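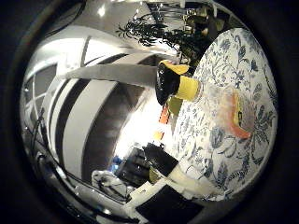
6 WRIST CAMERA: FITTING, ALIGNMENT AND CARE

Applies to: Iveck bench arm with Flelteck two-finger hand, Uston cell controller
Revision issued 10 December 2021
Prepared by Tarık Çetinkaya, checked by Abla Fakhoury

6.1 Before starting

The wrist camera is a wide-angle unit with a circular field. The corners of the recorded image are black in normal operation and must not be cropped out in the controller. The calibration routine uses the edge of the circle to find the optical centre, and a cropped image will fail at step 9 of 6.3 with fault 543.

Tools required: 2 mm hex key, lint-free wipes, blower bulb, cable ties (reusable type), the alignment gauge from the Bermúdez fixture kit.

CAUTION: Put the arm in service hold and isolate the hand supply at the controller before reaching between the fingers. Service hold alone does not remove power from the finger drives.

6.2 Fitting the camera

1. Move the arm to the service position and wait for the brake indicator on the base to go steady.

2. Isolate the hand supply.

3. Remove the cable cover from the wrist. The two screws are captive. Do not try to draw them out of the cover.

4. Seat the camera in its bracket with the connector facing the forearm. The locating pin sits off-centre and the camera will only go fully home one way around.

5. Fit both bracket screws finger tight, then nip them up with the hex key. Final tightening is done after alignment.

6. Run the camera lead along the forearm channel. Leave a service loop at the wrist large enough for full rotation in both directions. A loop that touches either finger at full opening is too long.

7. Refit the cable cover.

Note: Brackets supplied before August have a slotted lower hole. These may stay in use, but the lower screw needs rechecking at every lens clean.

6.3 Alignment and near-field check

The fingers work very close to the lens, and most faults in this cell come from poor near-field set-up. Carry out the full check after any camera change, bracket change, finger change or collision stop.

1. Restore the hand supply and release service hold.

2. Select CAMERA, then LIVE, on the controller.

3. Confirm that the whole circle is visible with a dark border on every side. A faint pale strip outside the circle on one side is stray light and may be ignored if it does not change as the wrist turns.

4. Open the fingers fully. Enter the opening shown on the controller in the cell log.

5. Fit the gauge to the bracket and rotate the camera until the gauge mark and the centre mark on screen coincide. Tighten the bracket screws and remove the gauge.

6. Place a large patterned item in the work area. A rounded piece with blue plant motifs on white is suitable. Plain white items are not suitable, as the exposure control has nothing to settle on. 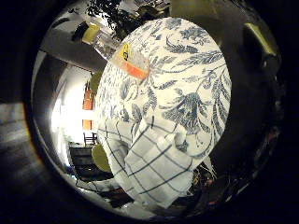 7. Set exposure to AUTO and hold the arm still for 17 seconds. Read the exposure value and enter it as the fixed value, then set exposure to FIXED.

8. Look at the pattern at full zoom. Thin stems and tendrils should remain separate from one another across the middle of the circle. Softening towards the rim is normal and is not corrected by refocusing.

9. Select CALIBRATE. Keep hands and loose leads out of view until the progress bar clears.

10. Bring a labelled item up beside the patterned one at low speed and repeat the inspection at close range. Use the bars of a barcode to judge focus. Small print on a curved label will not resolve at this distance and must not be used as a pass or fail test.

11. Save the camera profile under the arm serial number.

CAUTION: Low speed must be selected before step 10. The distance estimate is unreliable until a profile has been saved.

6.4 Bright windows and reflections

Windows, white walls and ceiling lamps will saturate part of the image. A saturated patch is acceptable provided it does not cross the item being handled. Where it does, try the following in order:

1. Turn the approach angle of the wrist so that the bright area moves towards the rim.

2. Lower the fixed exposure value one step at a time, repeating step 8 of 6.3 after each change. Do not go below 40.

3. Shade the window.

Glossy surfaces close to the lens can carry a coloured tint from a neighbouring item. The colour filter should be left OFF for mixed items. 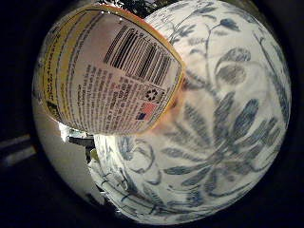

Curved surfaces also bend the outline of whatever is next to them. If the controller reports a single item where there are two in contact, separate them by hand in service hold and rerun CALIBRATE. Do not raise the edge threshold to force a split. The setting is global and will affect every saved profile on the arm.

6.5 Routine care

Daily:
Blow dust off the lens with the bulb. Check the service loop for flattening. Confirm that the circle is still centred in LIVE.

Weekly:
Wipe the lens once with a dry wipe, working from the middle outwards. Inspect the finger pads for lifting edges. Check both bracket screws.

After any collision stop:
Repeat 6.3 in full. A profile that loads without a fault is not evidence of correct alignment.

CAUTION: No solvent, glass cleaner or compressed air on the lens. The front seal is a light push fit and will pass liquid.

6.6 Faults

Fault 543, circle not found. Check that cropping is off. Check for a lead or cable tie hanging in front of the lens.

Live image freezes when the wrist turns. Service loop too short, or connector not fully home. Repeat 6.2 from step 4.

Pattern soft on one side only. Camera not square in the bracket. Slacken both screws, reseat, realign.

Exposure drifts with the setting on FIXED. The profile was not saved before power-down. Re-enter the value from the cell log and save.

If a fault remains after two attempts, leave the hand supply isolated, tag the arm and record the fault in the cell log with the profile name.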